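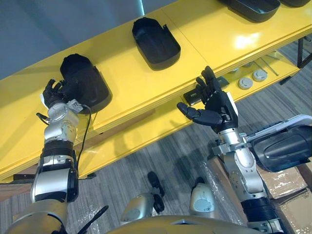

Fig. 5. Black plastic container on a yellow shelf.

5. Loading the shelf

The Halard shelf is rated for 16 kg, evenly spread. The rating applies only after the wall brackets have been tightened as described in section 2.

5.1 Wipe the shelf surface with a dry cloth. Do not use solvent or wax polish.

5.2 Place the heaviest container first, directly over a bracket.

5.3 Add the remaining containers, working outward from the brackets. Keep tall containers back from the front edge.

5.4 Check the shelf with a spirit level. If it is out of level, unload it completely and turn the adjusting screw on the low side clockwise until the bubble is centered.

5.5 Reload and check again after one day. New wall plugs can settle slightly under load.

Note: On shelves longer than 800 mm, fit the center bracket before loading. It is supplied in bag C with two screws.

CAUTION: Do not adjust a loaded shelf. The screw thread can strip - a stripped bracket must be replaced.

CAUTION: Do not stand or lean on the shelf.

For replacement brackets, quote the part number printed on the bag label.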